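Apuntes Robótica y software de control. Sesión 6: percepción en muñeca, planificación bimanual, registro
Prof. Ebony Partington. Prácticas: Ewan Hapeta
Versión del 23 de abril de 2019 (sin revisar, avisad de erratas)

Repaso rápido. Cadena: sensores -> estimación de pose -> planificador -> control articular. En Rakena cada bloque es un proceso aparte, se hablan por colas. Si un proceso se retrasa, los demás siguen con el último dato. Ojo con esto, cae en la práctica.

1. Marcos de referencia
Base, hombro, muñeca, cámara. La cámara de muñeca gira con la mano: la vertical de la sala puede salir casi horizontal en imagen. No "enderezar" la imagen antes de estimar nada, se usa la transformación muñeca-cámara y punto.
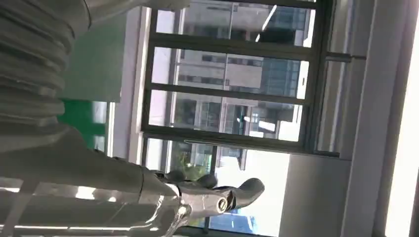 Calibración mano-ojo: AX = XB, de toda la vida. Mínimo 29 poses, con rotaciones grandes en los tres ejes. Si solo trasladáis, X queda mal condicionada (el error de rotación ni se ve en el residuo, cuidado).

2. Percepción de cerca
Material arrugado = normales ruidosas. Los bordes metálicos dan brillos y la profundidad se rompe justo ahí. Lo que hace el nodo de Treltevia: máscara de saturados, descartar, rellenar solo huecos pequeños. Una mancha de color sobre fondo blanco segmenta bien en HSV pero NO es un objeto, hay que filtrarla por altura sobre el plano.
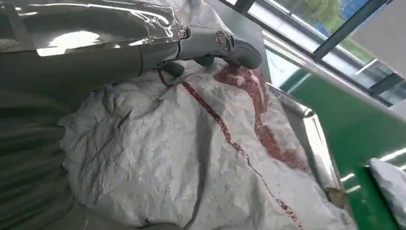
Umbral de altura: se fija por celda, en el yaml, no en el código. Merle Te Moana subió 826 recortes etiquetados a la carpeta común, usad esos para ajustar.

3. Ventanas y contraluz
Exposición fija o automática? Depende. Automática: la mano entra en plano, cambia la media, parpadea todo. Fija: se queman los cristales. Opción intermedia, medir exposición solo en la región de trabajo. Los reflejos en el vidrio generan falsos puntos detrás del plano de la mesa; recorte por volumen y fuera.

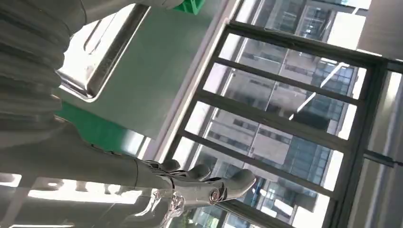
Autocolisión: el modelo simplificado usa cápsulas para antebrazo y una esfera para la mano. Si la mano lleva módulos en la muñeca hay que añadirlos a mano al modelo, y los cables tambien, con holgura.

4. Planificación bimanual
Dos brazos, un solo espacio de estados, o dos planificadores con prioridad. En clase: prioridad. El brazo que sujeta pieza manda, el otro espera o rodea. La balanza entra como obstáculo fijo, caja con margen. La cubeta tambien, pero abierta por arriba, si no el planificador no deja meter la mano. 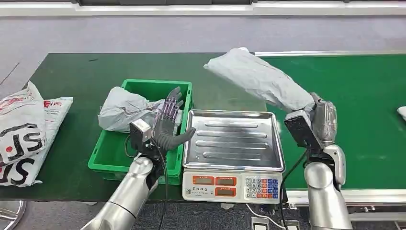

Pieza larga y blanda en mano: no es rígida, la cápsula se queda corta. Inflar el radio y bajar velocidad. Grastia permite cambiar el modelo adjunto en caliente, Detum no (reiniciar nodo).

5. Registro
Todo con marca de tiempo del mismo reloj. El episodio de muestra tiene 3.684 mensajes, de ellos 702 de cámara. Comprobad desfases antes de entrenar nada.

Entrega: script de calibración + gráfica del residuo + media página. Dudas de Rakena a Huia Sheehan. Kausar Dhanial tiene los accesos al servidor.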